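Fewer clothes, and a slower wash

March 2021

I've been trying to get more years out of plain T-shirts, and after a fair bit of ruined cotton I have some settled habits.
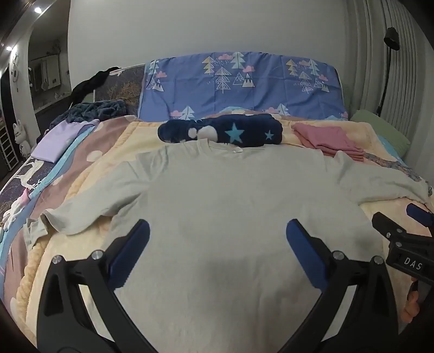
Why do cotton tees go short and wide after a few months? Mostly heat, and mostly from the dryer. Knit cotton is stretched lengthwise when it's made, and a hot tumble lets it pull back up while the body of the shirt spreads out sideways.

So I gave up the dryer for anything knitted. Everything goes through at 40 degrees at the very most, usually cold, and then onto the line by the hem so the pegs don't leave marks at the shoulders. In a Melbourne summer they're done before lunch. In July they hang in the hallway for 2 days and I put up with it.

Colour is the other thing. I turn shirts inside out and keep the greys away from the navy, which I didn't bother with until a new pair of trackies took out half a load. My neighbour Yanling Fang soaks hers in vinegar first. I tried it for a month and couldn't see any difference, but she swears by it and her stuff does look good.

On buying — I paid over 50 dollars for a Carano tee a few years back and it pilled under the arms by spring. The Voreck ones from the discount place near the station have lasted longer and cost a lot less. I'd check the collar before the brand name. If the ribbing springs back when you pull it, it will probably hold up.

I'm down to six now, plus one for painting. The painting one has a hole at the side seam that I keep meaning to mend. Next job is the woollens, before the moths get going again. I found two grubs in the bottom drawer on the weekend and I'm not happy about it.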